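Print this page | E-mail to a friend

Traller Countertop Bread Box, 6/14/19

I bought the Traller back in January because my bread kept going stale by day 3 (we eat a lot of toast!) and I was sick of tossing the heels. It holds one big loaf plus a few rolls, and the lid shuts with a nice soft thunk.

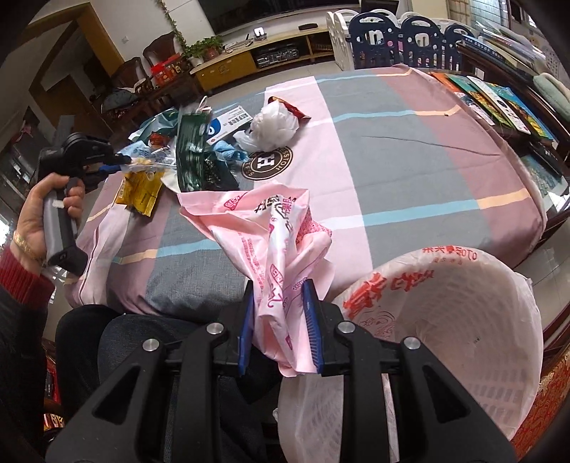
Pink bag, open at the top.

My old Bultanex box was bigger but the hinge squeaked like crazy, and the crust went leathery in there no matter what I did. With the Traller I get 5 good days out of a sourdough, sometimes more if I leave it cut side down.
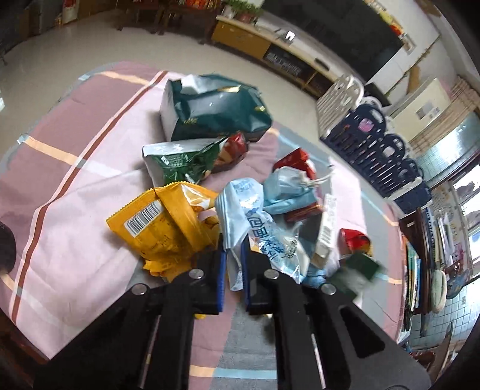
Cleaning is easy, just a damp cloth, though crumbs do get stuck in the back groove and I end up going after them with a toothpick. I'd still buy it again, maybe in the green.

Print | E-mail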